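Anik project: progress report on the Huretley open day
Work package 4, demonstration and outreach 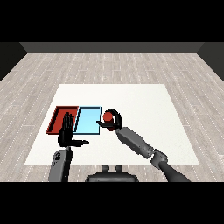
Nhàn Lại asked at the end of the afternoon session whether a sorting task run in simulation tells a visitor anything about the physical machine. The point was fair and came up again in the written feedback, so it is dealt with first.

The answer given on the day was that the simulated task fixes the order of actions, the reach limits and the choice of hand. It says little about grip force or surface friction. The simulator treats contact in a simplified way, and a cylinder that is held well on screen may still slip in the laboratory. We propose to state this on the display panel at the next event.

1. Purpose of the visit

The open day was held at the Huretley site in February, under the terms of the second grant period. The aim was to show the two-tray sorting task to people outside the project and to collect comments on how clearly it was presented. Bumberg supplied the room and the display screens. The project supplied the software, one workstation and the demonstration script.

2. What was shown

The task uses a humanoid model with two arms, standing at a white table. A red tray and a light blue tray sit side by side, and the model handles a red cylinder next to them. The cylinder is to be placed in the tray of the same colour. The blue tray lies between the cylinder and its target, so the arm holding it has to cross over or the object has to be passed from one hand to the other. Both versions are in the script.

The room in the simulation is kept plain on purpose. Flat lighting and a bare floor reduce the load on the workstation, which allowed the sessions to run without a separate graphics server. The low picture resolution was noticed by visitors standing close to the screen. It has no effect on the control software, which reads object positions directly from the simulator.

3. Attendance and sessions

We had 54 registered visitors against a planned 38. Seven sessions were run, the first at 10.00 and the last at 15.30. Each began with a short talk, followed by the task and time for questions. The larger numbers meant that the talk was shortened after lunch — the section on joint limits was dropped and a printed sheet handed out in its place.

4. Technical findings

Over 3000 simulated trials were completed before the visit to check the script. The main fault found was in the handover version, where the open hand sometimes reached its waiting position too early and blocked the path of the other arm. A delay was added as a temporary measure. A proper check on the distance between the hands is being written and will replace it.

The restart procedure also needs work. Resetting the table between sessions required a full reload of the model, and on two occasions this held up the start of the next group.

5. Spending

Costs for the visit were met from the outreach budget line. Printing came in higher than planned because of the extra sheets. Travel was lower, and no transfer between lines is requested.

6. Next steps

The distance check will be finished and tested before the next quarterly report. The display panel text will be revised and sent to Sales for comment, as they will be using the same material with their own customers. A date for the physical demonstration has not been agreed with Bumberg — it depends on the safety inspection of the test cell.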